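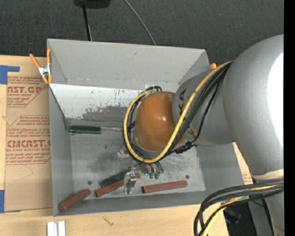 Bin picking, senior project — cable routing and grasp failures

trernov_k
Posted Sunday, February 13, 2022
Second semester of our bin picking project. We logged 3,193 attempts in January. Worst case is a bar lying nearly parallel to the front wall: the planner picks a valid grasp, then a finger touches the wall on approach and the arm faults. Bars out in the middle are fine. Would you change the approach angle or the wall clearance?

stiden
Clearance first. Your collision model probably has the bin as a perfect box. Measure the inside, sloped panel at the back included.

balogun_lab
Disagree. More clearance just rejects every grasp near the wall and the bar stays there. Tilt the wrist away from the wall and cap the approach speed over the last few centimeters.

stiden
Tilting with that cable bundle tied at the wrist? The yellow one loops right past the cover. Check the slack at your joint limits before you add any tilt.

trernov_k
Slack is OK up to 20 degrees, not tested past that. Bin model is a box, yes.

luletti
We ran 800 picks with a box model and 800 with a measured mesh. Same gripper, same parts. Wall faults went from 41 to 3. Tilt came later and helped less.

balogun_lab
Different bin, though. Yours had flared sides.

luletti
Slightly flared. Fair point.

trernov_k
Will measure the bin Tuesday and rerun the wall cases with no tilt. Clamps go in the mesh too.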